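Paper day, then

July, and too warm upstairs to do anything that involves standing up, so I did the papers. I have been putting off the papers since before the clocks changed. Snædís says a person only needs one drawer for paper and if it won't shut you throw things out until it does, and I said that's all very well for someone who has never had a correspondence with Kello about a boiler.

Started at the top of the pile with a cup of tea and a lot of confidence. The plan was simple enough: anything printed gets squared up and clipped, anything I've marked in blue stays near the top so I can find it again, and everything else goes out for recycling before I can change my mind. I did the first half hour with no music on, like a grown-up.

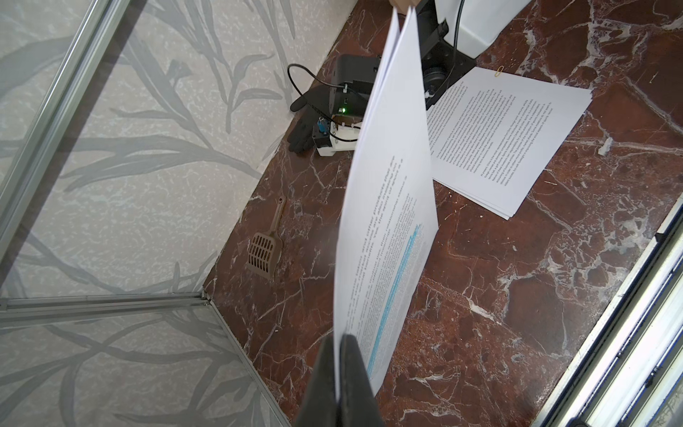 The trouble is that I read things. I can't clip a page without reading it! I got completely lost in the old tenancy notes (pages and pages about who pays for gutters) and then in the long thing Vilja sent me when she was thinking of doing the course, which she'd asked me to go through and which I did go through, very thoroughly, and then never sent back. I rang her about it. She'd forgotten it existed. She's done the course. She's been working at Nalto since the spring and has her own desk by a window, and she laughed so much she had to put me down on the side and go and shut the door.

So that's one thing off the list, I suppose.

After that I found the bill from Kuzmenko for the shelves, 1,560 all in, and had to go and look at the shelves to remind myself I like them. I do like them. The bottom one still leans a bit if you put the dictionaries on it, so I don't put the dictionaries on it.

Paper clips, while I'm on the subject. I love the little gold ones and I always run out of them first, and then I'm down to the blue, which are perfectly good clips and I don't know why I feel let down by them. I've decided gold is for things that are finished and blue is for things I still have to ring someone about. We'll see how long that lasts. I'd give it until the end of the week.

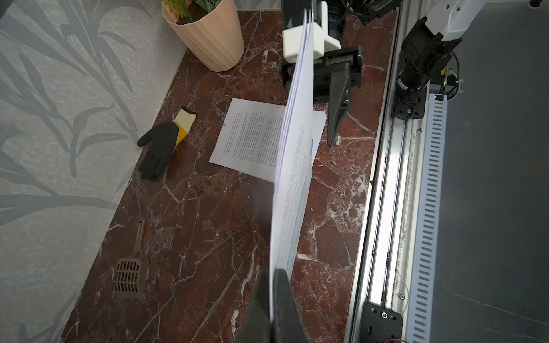

Had lunch standing up in the end (cheese, the last of the tomatoes, a biscuit) and felt guilty about the step counter, which said 3,951 and it was gone two o'clock. I blame the Fitwood leaflet, which turned up in the pile and made me sit up very straight for a while. Must ask Snædís if she still wants to go halves on the balance board or if that was just January talking.

The afternoon went better. Put the radio on, gave up on alphabetical, and went by how cross each thing made me. You'd be surprised how quickly that sorts a pile. The gutters went in at number one. Kello got a section to themselves. I wrote up a bit for the blog page as well, as I promised Vilja I would, and I'll paste it under this so I don't lose it again.
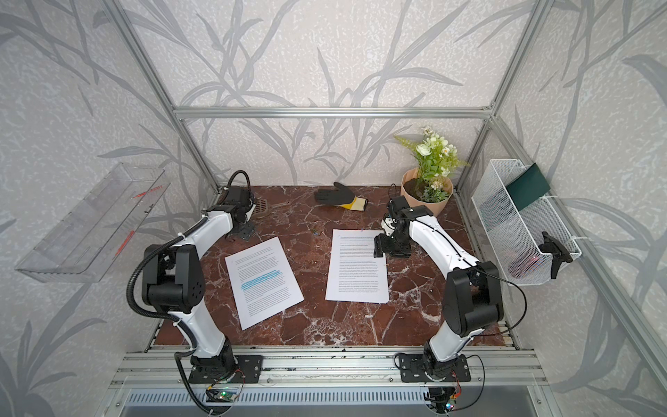 4 min read

If you are going to sort your papers, do it on a hard surface with plenty of room. Do not do it on the bed. Keep your clips loose where you can reach them, and don't start on the envelopes until the flat stuff is finished. Have your tea first.

That's as far as I got before the phone went. It was Vilja again, wanting to know if I'd kept page 16, the one with the reading list, as there's a new girl at work who might like it. I have, it's got a clip on it. Posting it tomorrow if I can find a stamp.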